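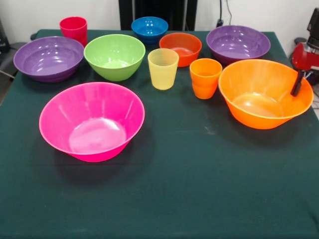 ## Running your first sort with the Vultar planner

Now for the fun part! By this point you've installed Vultar, the arm answers to the jog commands, and the camera calibration passed. In this section you'll teach the software to find a set of bowls and cups on the table, pick an order, and nest them. It's a great first task because every piece of the stack gets a workout, and you can watch the planner change its mind as things move.

You'll need Vultar with the Hestel grasp package turned on. If you skipped Hestel during install, run the installer again and check its box; your settings are kept.

### Check the view

1. Open the **Scene** tab and press **Refresh**. Each bowl and cup should get a colored outline and a label.
2. Drag the **Table plane** slider until the cloth turns solid gray in the preview. Stop as soon as the gray starts creeping up the sides of the bowls.
3. Click any outline that covers two things at once and choose **Split**. Bowls that overlap in the camera view are the usual culprits.
4. Click each stack of cups and choose **Treat as one**. Vultar will then move the whole stack in a single grasp.

> **Note:** See-through cups are harder for the depth filter than solid ones. If a pale cup flickers in and out, raise **Frames to merge** from 5 to 20. The preview gets slower, but the outline settles down nicely.

### Set the grasp

5. In the **Hestel** tab, pick **Rim pinch**. One finger goes inside the bowl and the other stays outside.
6. Set **Finger depth** to 27 mm for wide bowls. For cups, start lower and work up.
7. Press **Show approaches**. You'll see a fan of lines over every rim: green ones can be reached, red ones can't. Rotate the view and have a good look, because this display tells you more about your setup than any log file will.

> **Caution:** Finger depth is measured from the top of the rim. If a bowl is tilted, the high side and the low side give different answers, and the finger may press on the bottom. Turn on **Fit rim angle** before you run.

### Plan and run

8. Choose **Nest by size** from the task list. To group by color first, choose **Nest by color, then size** (this one is lovely to watch).
9. Drag the blue drop zone onto an open patch of the table. Leave a hand's width on every side.
10. Press **Plan**. The steps show up in a list on the right, and you can drag them into a different order. Vultar checks the new order as you drop each one.
11. Set **Speed** to 20 percent, keep a hand near the stop button, and press **Run**.

> **Caution:** Keep your hands off the table while the status bar is orange. **Pause** finishes the current move before it stops. Only the stop button halts the arm right away.

### If a pick fails

Vultar tries each pick up to 4 times, with a new approach line each time, and then moves on to the next item. Skipped items stay in the list with a yellow mark. Click the mark to replay the attempt in 3D, with the finger path drawn over the outline the camera saw. If the path misses the rim, repeat the camera calibration. If it lands well and the bowl slips, raise **Grip force** one notch and press **Retry skipped**.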